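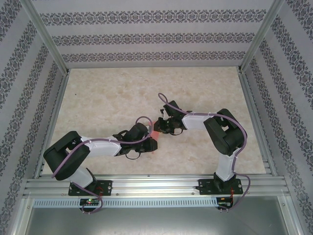

Aménagement d'un espace de travail fermé sur trois côtés
Rapport de projet étudiant - atelier Zedby
Rendu le 06/04/2026

1. Demande de départ

Le sujet portait sur l'habillage d'un petit volume de travail : un sol, trois parois, une structure en profilés d'aluminium. L'avant devait rester ouvert. Il fallait choisir les revêtements, les poser proprement et vérifier que l'on distingue bien un petit objet placé au milieu du sol. Le budget était de 100 euros, hors profilés, déjà disponibles à l'atelier.

2. Choix des revêtements

Pour le sol, nous avons retenu un panneau beige à motif marbré. Nous avions d'abord pensé à un blanc uni, mais les essais sur chute donnaient trop de reflets sous les néons de la salle. Le beige est plus doux et les marques de doigts s'y voient moins.

Les trois parois sont tapissées d'un papier peint gris lavande pâle, avec des bandes horizontales d'ornements sombres de type damas. Le rouleau vient de la boutique Sutanto, en fin de série. Le groupe était partagé sur ce motif, assez chargé pour un si petit volume. Nous l'avons gardé parce que les bandes servent de repère : si un lé est posé de travers, on le remarque tout de suite.

3. Pose

Les lés ont été coupés avec une marge de 30 mm en haut et en bas, puis arasés au cutter après séchage. Le raccord des bandes dans les angles a pris le plus de temps. Sur la paroi de gauche, le premier essai était décalé et nous avons dû décoller puis recommencer avec un lé neuf. Les deux montants d'aluminium des angles arrière ont été remis en place ensuite - ils cachent la coupe du papier.

Le panneau de sol est simplement posé. Nous voulions pouvoir le retirer pour le nettoyer.

4. Essais de visibilité

Nous avons comparé plusieurs petits objets de couleurs différentes au centre du sol. Le rouge ressort très bien sur le beige, même de petite taille. Les objets gris clair se perdent devant les parois, et le violet se lit moins bien que prévu devant le gris lavande.

5. Temps et dépenses

Le travail a demandé 28 heures, dont 19 pour la tapisserie et les raccords. Le budget a été respecté, le lé gâché compris.

6. À reprendre

Le bord du papier se soulève un peu en bas de la paroi de droite. Une colle plus forte est prévue pour la séance de mai. Il reste aussi à tester un second sol, plus mat, dont le fournisseur Grerkusex nous a promis un échantillon.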